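7 Aug 2022

Up way too late again, so this will be messy. I got home from the shop with that nice tired feeling where your hands still smell like solder and you can't stop thinking about the one thing you should have done differently. Edileuza had the big bench booked until dinner and then let me have it early because her speaker cabinet was clamped up and she couldn't touch it anyway. Bless her. She also gave me half a cheese sandwich and a lecture about labeling my power supplies (fair).

So, the arm. I've been calling it Zisport since May, when I scratched the name on the base plate with a nail, and now everyone at the shop calls it that too, so I guess it's permanent. Tonight was supposed to be the night I cleaned up the wiring. I did get the shoulder cable rerouted. It used to hang in a loop that snagged on the clamp every time the base swung left, and now it runs up through the column with a bit of spiral wrap on it and a zip tie at the elbow. I left too little slack the first time and had to cut the tie and start over. Then I cut the second tie by mistake while trimming the tail! Third one held.

After that I was meant to write up the pin assignments. I did not write up the pin assignments. I put the toy bricks on the table and played with the sorter instead, and I'm not even a little sorry.

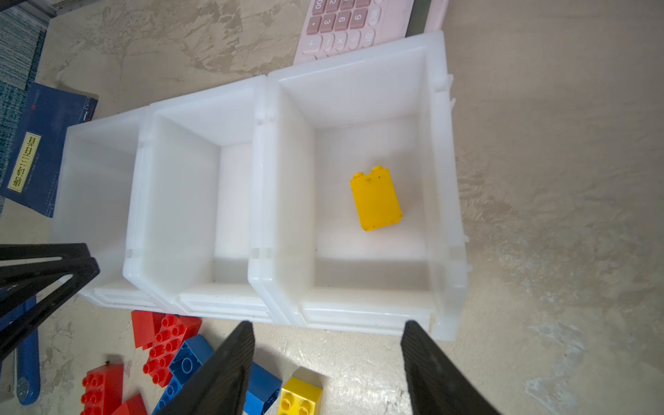
The sorting code is in a funny state right now. I have two versions, the old one that does everything from fixed positions I typed in by hand, and the new one that looks through the wrist camera and tries to work out where to go. The old one is dumb and reliable. The new one is clever and makes me want to lie down on the floor. What I've been working on is the step where it picks a color, finds the matching bin and lines up over it, and I've decided yellow goes in the right-hand one of the three white bins. With one yellow brick in there and another out in front with the reds and blues, I had a good test of whether the code knows the difference between a brick that still needs moving and one that's already home. It does not! It kept choosing the one in the bin as its next target, very sure of itself, and planning a lovely smooth path to go and fetch it. I laughed so hard Edileuza came over to look.

The fix ought to be easy. I want to mask off the bins before it goes hunting for targets, so anything inside a rim gets ignored. I tried a quick version with a plain rectangle drawn over that part of the view and it half worked, but the bins sit on a slant from where the wrist is looking, and a straight rectangle either leaves out a corner or eats a strip of good table. So it has to be a proper four-sided shape per bin. Tomorrow's problem. I also want to try it with the bins pushed farther apart, though I hate giving up the table space.

The other thing is light. Shine off the tabletop is driving me nuts. There's a bright glinting patch right down between the fingers and the color check gets very confused near it. I tried turning off the lamp over the bench and that made the shadows worse in the bins, so I turned it back on. Edileuza thinks a sheet of tracing paper taped over the lamp would do it. I have some in the closet somewhere, from when I was going to learn to draw house plans, ha.

Numbers, so I don't lose them: wrist servo now centers at 281 and the gripper is fully closed at 254. They were both different before I took the horn off, so the old values in the notebook are junk and I crossed them out. Speed is down to 20 for everything until I trust it. At 20 it's painfully slow, it looks like it's thinking over every brick like a person picking a melon, but I can get my hand to the stop button in time and that's worth a lot after the thing with the coffee mug.

I love the fingers, by the way. I never wrote about them properly. I spent ages on the ridges on the inside faces and for weeks I thought it was wasted work, and then I tried a smooth pair and went right back. I would still like them a hair shorter. The tips are nice and narrow for getting in next to a brick, but there's flex in them when they close hard and I can see it if I get my nose down at table level.

Money stuff: I still owe the shop for filament, and I want to order 2 more of the small servos before the good ones go out of stock again. Also a real connector for the elbow. The one in there now is held by hope and hot glue.

Edileuza wants to bring her nephew by to see it run. I said yes and then panicked a little, as it's one thing to have it try to steal its own sorted bricks in front of her and another in front of a kid who will remember it forever. I'd like the mask done before then. She says he'd probably like the stealing better.

Things for next time: tracing paper, four-sided masks, pin assignments (really), bring my own sandwich. Also buy more zip ties, the small black ones. Okay, bed.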